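Havau Homewares to open second Tranovton shop

30th September

Havau Homewares will open a second shop in Tranovton next month, taking over the former Lumanlan furniture showroom near the railway station.

The new shop will stock table linen, crockery, kitchen goods and bedding. It is larger than the original shop on the harbour side of town, which will stay open with its current staff and hours.

Havau signed a lease on the building in April. The work since then has included a new floor, new lighting and a ramp at the front entrance. The walls have been finished in Drimix, a lime-based plaster, in a light grey colour. The old loading dock at the rear has been kept and will be used for customer collections.

The two shops will share one stockroom. Customers will be able to order an item at either counter and pick it up from the other within 2 working days at no charge. Gift vouchers and store credit will be honoured at both.

The opening will create 10 jobs, a mix of full-time and casual positions. Applications are being taken now and forms are available at the harbour shop.

Havau will also move its mending service to the new address. The service takes in tablecloths, napkins and curtains for hemming and small repairs, and completed 2558 jobs in the last financial year. Items already left for repair will be ready on the date shown on the docket, and should be collected from the harbour shop as arranged.

Free parking is available behind the building, with access from the station side. Opening hours will be posted at both shops before trading begins.

Media enquiries should be directed to the Havau Homewares office in Tranovton.

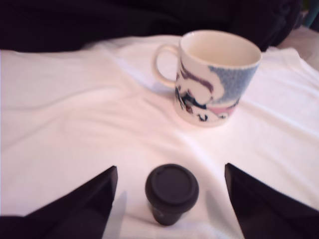
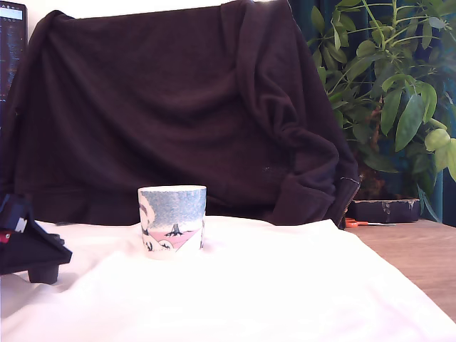

White cloth, and (second photo) a cup with a printed design in blue and pink.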